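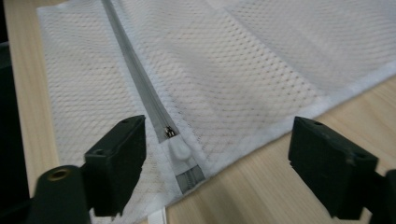

A white mesh laundry bag on a light wooden tabletop.

Gothic double bill heads winter horror season

The Marnero Cinema will open its winter horror season in July with a double bill of black-and-white ghost films, both shown from 35 mm prints.

Programmer Sunita Khurana said the season would run over nine nights and lean towards older titles that rarely get a big screen. The opening pair, The Lodger at Gidey and its lesser-known sequel, were shot back to back on the same castle set. Both star Weronika Adamczyk as twin sisters who inherit the house.

"The second one was dismissed as a cheap follow-up, but the colour of the performances is completely different," Khurana said. "She plays the surviving sister much colder."

The prints come from the Marnivus collection, which holds up to 900 horror and fantasy features. Projectionist Mesfin Hadgu has been checking the reels and said the sequel was missing 44 seconds from its séance sequence. It will be screened as it stands.

Critic Đạt Ông will introduce the opening night. The theatre seats 500, and the balcony will be open for the first time since it was repainted.

Season passes go on sale in February 2023 at the box office. Single tickets will follow once the full program is announced.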